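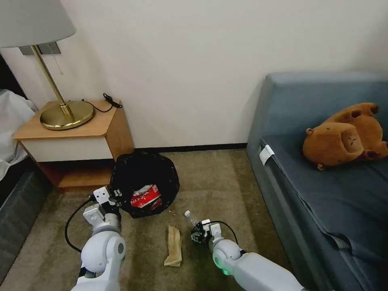 3. DATA COLLECTION

3.1 Litter task, bedroom set-up

Each episode was recorded by teleoperation from the head camera. The left gripper stays at the rim of the black bag while the right one picks up the rubbish, such as a clear plastic bottle with a white cap. Crumpled paper was harder to grasp than bottles, and failed grasps were kept and labelled as such.

We recorded 1563 episodes between March and 23/09/2023. After removing those with dropped camera data, 1000 were used to train the Durklow policy. Joint positions and gripper states were logged with Jusura and stored next to the video. Soft toys and other items on the furniture were marked "leave" in the task notes. Training settings are given in section 4.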